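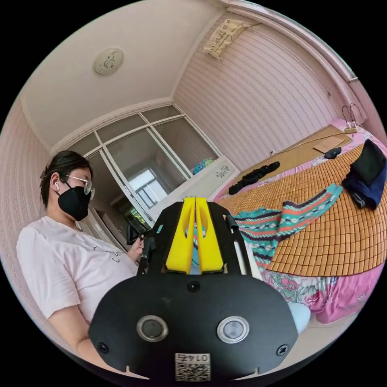
Why does a folding lesson need a gripper you hold in your hand?
Because the hand supplies the motion and the gripper supplies the view – the robot later gets the same fingers and the same camera position, so what was recorded carries over with very little fixing up.

Handout 2 – Demonstration visit, cloth handling
Intro to Automation, Virkport evening course
Notes: Vilém Vrabec

Read before Thursday. Bring it with you, there are no spare copies.

What the visit covered
Soft goods. Clothes, blankets, anything that changes shape when you touch it. Hard parts we did in Handout 1 (boxes, pegs, trays). Cloth is a different animal – no fixed shape, no fixed grasp point, and the part you want is often under the part you don't.

Demonstration was in a bedroom, on the bed. Zdislava Machala led it. Her team at Wutska records household tasks where the household stuff is, so the wallpaper and the cables and the window light all end up in the data. A robot trained only on a clean lab table tends to fall over (not literally) when the backgroud changes.

Terms you need
Gripper – two fingers, opens and closes. Ours were yellow fingers on a black body.
Demonstration – one recorded run of a task, start to finish.
Episode – same thing once it's been trimmed and saved. People mix these up, me included.
Policy – the trained model that picks the next movement from what the camera sees.
Tag – the printed code label on the tool. Tells you which unit made the recording. Write it down if you swap tools!

How a run goes
Press record. Hold still a moment. Approach the garment slowly, fingers open. Close on the cloth, lift, move, set down, open, back off. Stop recording.

Sounds like nothing. Most beginners rush the close and pinch only the top layer, or pinch the mat along with it. Zdislava's advice: come in low and flat to the fold, then close. Also don't twist your wrist past what the arm can do. Your wrist is better than the arm's. The model will learn a move the arm can't make and you'll spend a week wondering why.

Knitwear
Thick knits are a good first item. Plenty to grab, stays bunched, strong pattern so it's easy to follow on video. Thin T-shirts are worse, they slide and cling.

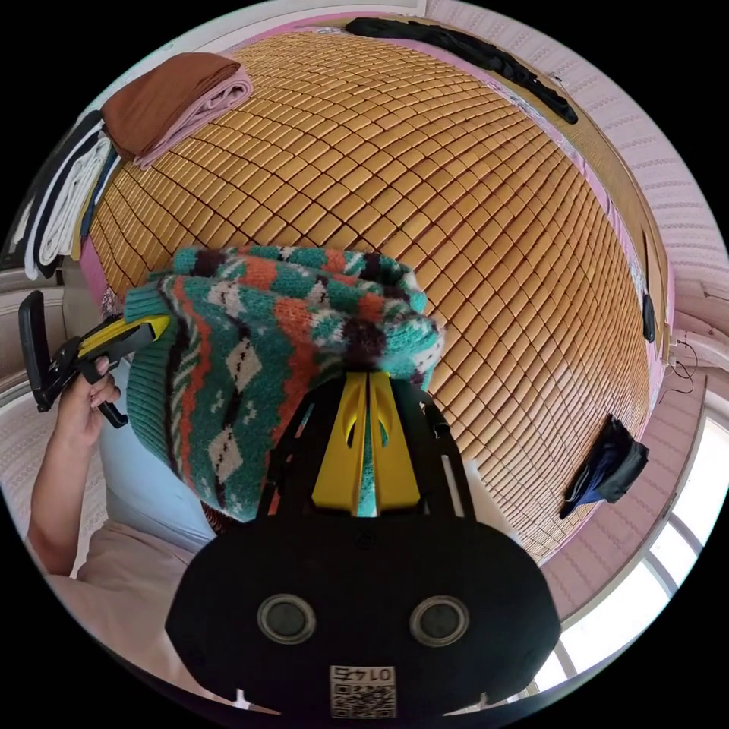

Fig. 2. Patterned sweater held up between the gripper fingers, second gripper at left.

Two-handed work
One gripper holds, the other goes for an edge. Both recordings have to line up in time – check the clocks match before you begin, not after. If one drops out, the pair is no good for two-handed training. You can still keep the good side as a single-gripper run, but mark it.

Keep the holding gripper as still as you can while the other one moves. Hard to do. Practice on a towel.

Numbers from the talk (will be asked about these)
774 demonstrations recorded for the first sweater set
3814 in the full clothing set
200 held back for testing, never used in training

Question from the back was whether more is always better. Zdislava's answer – no, she would take a smaller set with varied garments over a big one of the same shirt. Start positions should vary too. Flat, crumpled, half under something, sleeve inside out.

Things that spoil a recording
Fingers shut before you reach the cloth
Your other hand reaching in to help
Lens blocked by a sleeve or hem for most of the run
Leaving the last step out becuase it "looked finished"

Software
Station 2 machines have Štěpánek installed for trimming. Vuretti is for playback only, don't try to save from it. Log in with your course account. If playback stutters close everything else first, then tell me.

For next week
Watch the sweater runs. Pick one good one and one bad one, write half a page on what separates them. Mention grasp point, speed and what the camera could see at the moment of closing. Names on the sheet please, last time I had a pile without.

The December session moves to the small room. Same start, 6 pm.

We use cookies to keep you signed in to course pages. Accept | Settings
© Virkport Evening Courses | Contact the course office | Back to top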